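Seminar attendance certificate for a public talk – how do I get one?

Posted in: Events and Continuing Education

I signed up for a two-hour evening talk on housing law and newcomers at the Usow Center. My employer will count it toward my yearly training hours, but only if I hand in a certificate with my name and the number of hours on it. The event page says "open to all, registration required" and nothing about certificates. I registered through Stoketti and got a confirmation email with a code. Is the confirmation enough, or do I have to ask for something at the door? I also may have to leave a little early to catch a train, and I don't know if that matters.

usow_regular

The confirmation only shows that you reserved a seat. It doesn't show you were there, and most employers won't take it.

For talks at the Center you need to do two things. Sign the sheet at the desk when you arrive, and write your full name the way you want it printed. Then email the events office afterward and ask for a certificate of attendance. They don't send them out on their own. Mine took nine days in December, and I had to write a second time. The second email went to the address at the bottom of the program, and that one got answered the same afternoon.

Leaving early can matter. The talk runs 95 minutes and the rest is discussion. When I left before the discussion, my certificate listed 1.5 hours and not 2. If your employer needs the full two hours, stay or take a later train.

Also check if the hours have to be accredited. A certificate of attendance is a different thing from accredited credit, and public talks often don't carry any. Ask your employer which one they mean before you go.

brulteo44

I just took a screenshot of the confirmation and my HR department was fine with it. Depends on where you work I guess. The room fills up by the way, there were 44 seats last time and people standing in the back.

Jin

Adding to the first answer – if you attend online the process is different. You have to log in with the same email you registered with, and the system keeps a record of when you joined and left. Don't share a link with a coworker, only the registered person gets the certificate. If you need the text of the talk for your training file, the speaker's summary is usually posted on the event page later. It's short, 700 words at most, but my office accepted it along with the certificate.

Related posts
Can I bring a guest to a registered seminar?
Stoketti code not working at check-in
Are recordings of law lectures posted afterward?
Parking near the Usow Center in the evening
Getting a refund for a canceled workshop

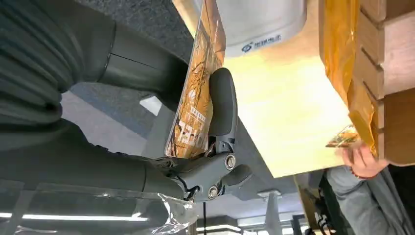
Can I still get a certificate if I forgot to sign the sheet at the desk?

Email the events office with your registration code and the title of the talk, and ask if they can confirm your attendance another way. It's up to them, so write as soon as you can.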